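Lalbridge Tidy Line: Questions We Get Asked

Do I need to buy storage before I start clearing up?

No, and we'd be suspicious of anyone who tells you otherwise. Most of the people who ring us already own too many boxes. Clear first, see what is left, then decide. The shops in Rutham will still be open next week.

Is the "clear table" method worth the fuss?

Parts of it. The claim that a bare table changes your whole outlook is one we've heard often and seen very little proof of. What it does give you is somewhere to sort things, and you can't sort a drawer on top of last week's post. We would keep that bit and leave the rest.

How big should a sorting bin be?

Smaller than you think. A huge tub fills up with anything at all and then sits in the hall until September. If you can't carry it full with both hands, it's too big.
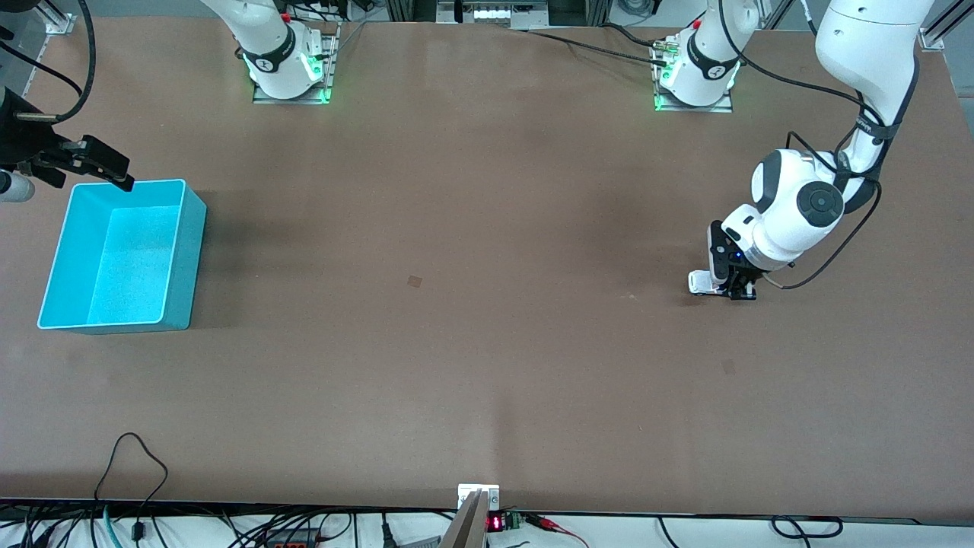

Colour coding is the next thing people ask about, usually after reading that every category needs its own shade. We doubt it. Six colours means six rules to remember, and the rest of the household won't learn them. One bright colour that stands out from the furniture is plenty. A cyan plastic bin on a brown tabletop is hard to overlook, and it leaves a good stretch of surface to work on if you keep it over to one side. A brown basket on the same table would soon be treated as part of the furniture – we have lost keys that way.

Does a matte surface really stay tidier than a shiny one?

No surface stays tidy by itself. Matte tops may be kinder to the eye under strong light, but crumbs land on both.

How long should one session last?

We say 90 minutes at most. The Pumholm plan asks for a full day, and we have yet to meet anyone who made sensible choices in hour seven.

What about the Amoah list of 103 things to throw out?

Read it if you enjoy lists. A good third of it won't be in your house, and some of what remains is perfectly useful. Old towels, for one.

Is it true the average home holds 2,000 things nobody uses?

We can't find where that figure comes from, so we don't repeat it to callers.

Can I bring a bin to your open morning?

Yes, on Sat 20 June at the Lalbridge hall. Please empty it first – we can't take donations on the day.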